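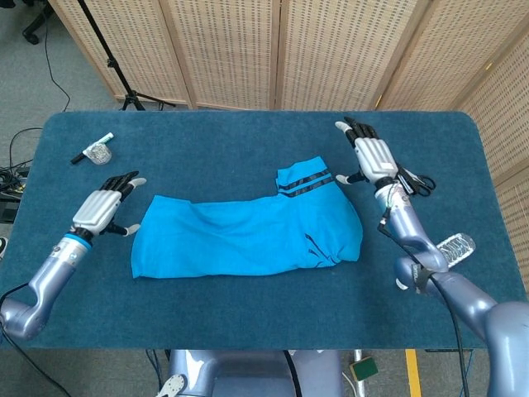 Bohdan Zakharchenko wrote:
I'd stop smoothing the cloth out between takes, if I were you. I know it feels like good housekeeping, and I did it all through January myself, but a policy that only ever meets a tidy starting point gets very fussy about its starting points. Pick the thing up, drop it, and record from wherever it lands. You'll grumble for a day or two and then you'll get used to it.

slowhem
Thanks Bohdan, and thank you everyone who has been so patient with me in this thread! I've been turning that over since this morning. My trouble is that when I drop it from any height I get such a wad that I spend most of the take hunting for a corner, and my operators (two of us, and my wrists are not what they were) start making odd little pecking motions that I'd hate for the model to pick up. So I've been starting from flat or nearly flat and telling myself I'd add the crumpled ones later.

Where we are as of tonight: 217 takes recorded in Gamau, and 134 of those I'd be happy to train on. The rest are fumbles of one kind or another, mostly a thumb that closes on air and then has to come back for a second try. They're all in one folder and I haven't had the heart to delete them.

plumgate_annie
Please don't delete them! The ones where the thumb misses and then comes back are worth their weight in gold. A second try that works is the very thing you want it to learn. I'd go through that folder with a cup of coffee and pull out every take that misses and recovers, and only leave behind the ones where the operator gave up. We did this at Plumgate with dish towels and I was so glad we'd kept everything.

Maksymiv
I'm going to disagree with Annie a bit, in a friendly way. Recoveries are great if they're a small share. If a big chunk of your set has a miss in it, the model has no way to know the miss was an accident, and it will very happily miss on purpose and then recover, every single time. I've watched one do it. I'd trim the miss off the front and start the take at the moment the hand begins to come back.

plumgate_annie
Oh, that's fair, and trimming is a nice compromise. I still wouldn't trim all of them, but I may be sentimental.

slowhem
I like the trimming idea very much. I can set the start point in Gamau after the fact, so it's only an evening's work.

One more question while I have you all. So far it has been nothing but turquoise on a blue carpet top, and I leave the odds and ends lying where they are, markers and so forth. Is that going to bite me? The shirt in this next one has big lettering across the chest, and I half worry the model will decide that Carolina Panthers is how you find the middle of a shirt.

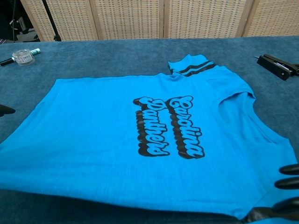

Maksymiv wrote:
It may well decide that, yes. Print is an easy thing to latch onto, and you wouldn't find out until you handed it a plain shirt. Do a block of takes with the shirt face down, and another with something that has no print at all, before you record a single extra take of the lettering side up. Color I'd worry about next. The odds and ends I'd leave, but shuffle them. If the marker sits in the same spot for a hundred takes it becomes a landmark.

Bohdan Zakharchenko wrote:
Agree on the face-down block, disagree on leaving the clutter. Not at this stage! With a set this small I would clear the table, get one fold working from start to finish, and bring the mess back in afterward. Otherwise you have cloth, print, pose and clutter all changing at once and when it fails you'll have no idea which one to blame.

Maksymiv
We've had this argument before, you and I, over on the Prukbridge board, and I think I lost it on points. I'd still shuffle. Clearing the table gives you a robot that only works on a cleared table.

Bohdan Zakharchenko wrote:
For a first robot I'd take that gladly.

plumgate_annie
Can I put in a word for whoever has to sit there and do this? We used to go for long stretches and the last takes were always mush. Now we swap after every 14, set or no set, and write down who was driving. You'd be surprised how different two people's folds are, and if one of you has recorded nearly all of the good ones you'll want to know it before you train.

slowhem
I hadn't been writing down who was driving, and now I feel a little silly. I can tell most of them apart from how the left hand comes in, so I'll go back and label what I can.

Here's my plan, and do shout if any of it sounds wrong. I'll go through the fumbles folder and trim the misses, leaving a handful whole for Annie's sake. Then 100 new takes, face down first, then a plain shirt, with a table that's clear for the first half and shuffled for the second, which I realize will please neither of you gentlemen completely. Drops from low down only, until I get better at finding corners. And we swap every 14.

Maksymiv
Sounds good to me. Keep a few of each kind out of training, so you have something to test on.

slowhem
Will do! I'll start with the labels tomorrow and post again when the face-down ones are in.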